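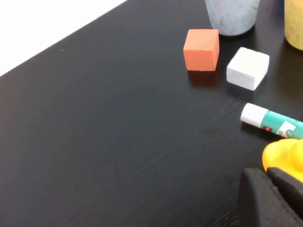
Jul 19, 2020. Sample tops, bench notes. The black one is the top I keep coming back to, and I spent most of the morning on it with a cloth and a desk lamp. What I want from a worktable top for the Putarmont craft room is a surface that small pale things show up on, so kids can find what they put down. The black does that well. The white cube and the orange one both read clearly against it from a standing position, and so does the glue stick with its white cap. The grain is faint enough that it doesn't compete. It does pick up a soft sheen along the streaks, and under the lamp that turned into glare once I got down to a seated eye level.

Finish on this top is the Lalus satin, 3 coats, sanded between with the gray pad. Second coat went on too heavy at one end and I had to take it back. Next time thin it and use the short-nap roller. I left the last coat alone for 2 days before putting anything on it.

Glue test. Ran a line of stick glue, let it dry over lunch, then tried a damp cloth. Most of it came up. A haze stayed in the grain and needed warm water and a drop of dish soap. Did the same on the Ocampo offcut (matte, same stain) and the haze was worse, and the rubbing left a shiny patch. Matte is out as far as I'm concerned.

Scuff test. Dragged a wood block back and forth under a light weight, 70 passes. Satin shows a dull track if you tilt it to the window, nothing you can feel. Benedicta Tsikata wants 1,000 passes before she signs off, so I need to make some kind of jig. My arm is not doing that. There is a drawer slide left over from January that might work with a crank on it.

Edge. Left it straight and square for now. I would like a small roundover on the underside too, where knees go. Have not asked whether that changes the price.

Paint water: not tested. Wax crayon: came off with a plastic scraper, left a smear, soap again.

To do
- lower the lamp and check glare again, seated, from both sides
- order more Lalus satin, the can is nearly done
- ask Galtham if they can do the same stain one step lighter
- jig for the scuff test
- paint water, overnight, both offcuts

Benedicta, if you get to the bench before me, please leave the taped offcut where it is. The tape is the pull test and it needs to stay on until I take it off.

2 comments
3 shares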